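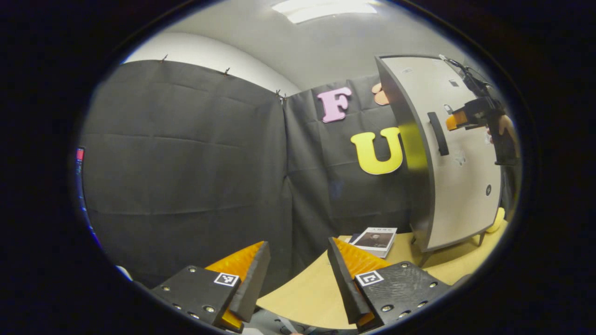
The packers at Clarport would like it noted that they were promised fewer meetings, and that so far automation has produced two more a week. We note it. The rest of this report, for the Birkett fund, is cheerier.

**Work done.** Book handling is our first task: pick up one book, square it, put it down where the label printer expects it. Staff record the motions themselves with hand-held grippers, in shifts of two hours, and we now have 400 usable runs. The Trekudstead arm will be trained on these. It has yet to meet a paperback it respects.

**What changes for people.** Six packers have moved part-time from the line to recording. Wrists are happier, shoulders less so, and we've put in for a rest stand. Pay grades haven't caught up with the new duties. Jaltthorpe settled this by inventing a job title, and we may steal it.

**Money.** On budget, except for foam pads, which wear out faster than the spreadsheet believed.

**Next.** Thin books, then shrink-wrap. We ask that the November payment go ahead as planned, and that the Wednesday call be an email.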